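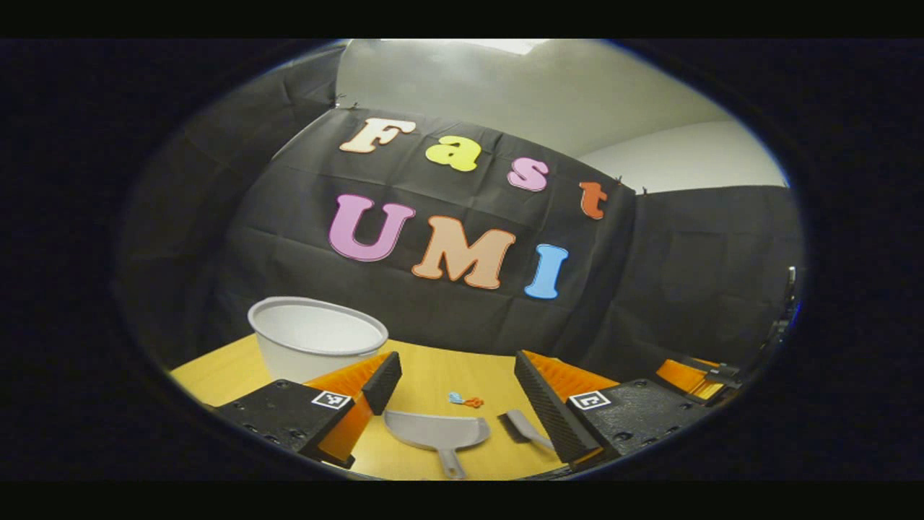
El Ouafi asked whether the evening listings could be filtered by dress code before the next release. They can: use the attire field, which is blank for matinees.

Dromivance Gala Listings, version 4

Contents: nearly 2,000 records of benefit dances, ballet evenings and seated dinners in Sarkberg and Gravesmont. One row per event, tab-separated, UTF-8.

Fields: event_id, title, venue, town, doors, close, attire, ticket_tiers, beneficiary.

Known issues
Times are local and carry no zone. Events running past midnight have a close value lower than doors - do not sort on it. Gravesmont venues were renamed in October and both names occur. In 7 rows the beneficiary is missing.

License: free for noncommercial use. Send corrections with the event_id in the subject line.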